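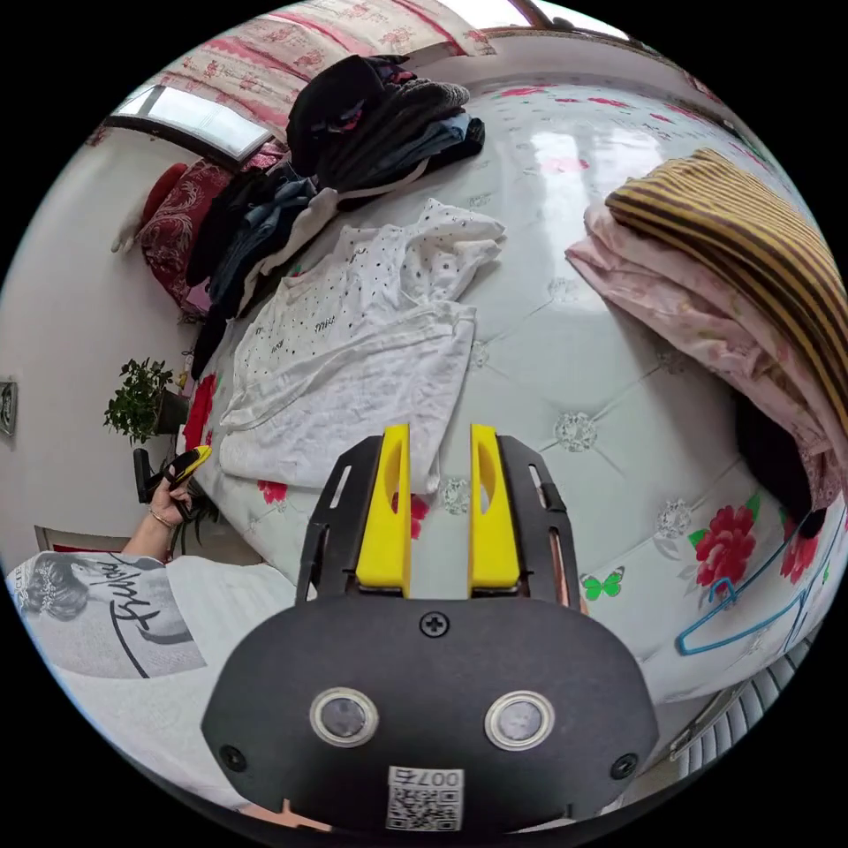 Sorting Clothes on a Bed

Clean clothes often end up in a heap on somebody's bed. A bed is a good place to sort them. It is wide and flat, and it is high enough that you don't have to bend down much.

This page explains how to turn a heap into stacks.

Clear some space first

You need an open patch of bed to work on. Push the heap toward one side. Smooth out the bedspread with your hands. If it is a quilted one, with lines of stitching that make diamonds, you will feel the bumps. Those lines hold the layers of the quilt together so the stuffing inside can't slide into one corner.

Sort by kind

Pull things out of the heap one at a time. Put T-shirts in one place and pants in another. Blankets and sheets get their own stack, away from the clothes, because they are big and will cover everything else up.

Dark clothes are the hardest to sort. A black sweater and a pair of navy pants look almost the same when they are bunched up together. Hold each one up by the top and let it hang. Then you can tell what it is.
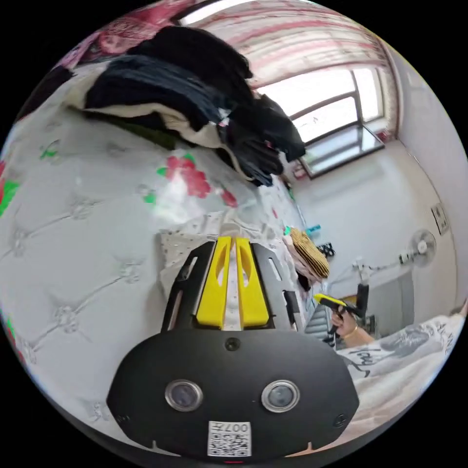 Doesn't it go faster if you just fold each thing as you pull it out, asked a reader in Unonholm. It can, if the heap is small. With a big heap you would have a lot of little stacks to keep track of, and the stacks fall over when you reach across them. Try it both ways.

Folding a T-shirt

Lay the shirt flat with the front facing down. Smooth the wrinkles toward the edges. Fold one side in to the middle, and fold the sleeve back on top. Do the other side the same way. Now bring the bottom hem up to the collar. If the shirt is still too long for your drawer, fold it once more.

Folding jeans

Put one leg on top of the other. The seams should line up. Fold the legs up to the waist, then fold again. Jeans are made of denim, a thick cotton cloth, so they keep a fold well. They are also heavy. Put them at the bottom of a stack.

Fold or hang?

Knit sweaters should be folded. Knitting is made of loops of yarn, and the loops stretch when a heavy sweater hangs for a long time. Button-up shirts and dresses usually go on hangers. T-shirts can go either way.

Some hangers are made of wire. Put the hanger in from the bottom of a T-shirt, not through the neck. Pulling it through the neck can stretch the collar.

Blankets and sheets

These are easier with two people. Each person holds two corners. Walk toward each other until the corners meet, then pick up the fold and do it again. If you are alone, spread the blanket on the bed and fold it there.

Word list

Hem: the folded and sewn edge at the bottom of a shirt or pants.
Seam: a line where two pieces of cloth are sewn together.
Quilted: made of layers stitched together.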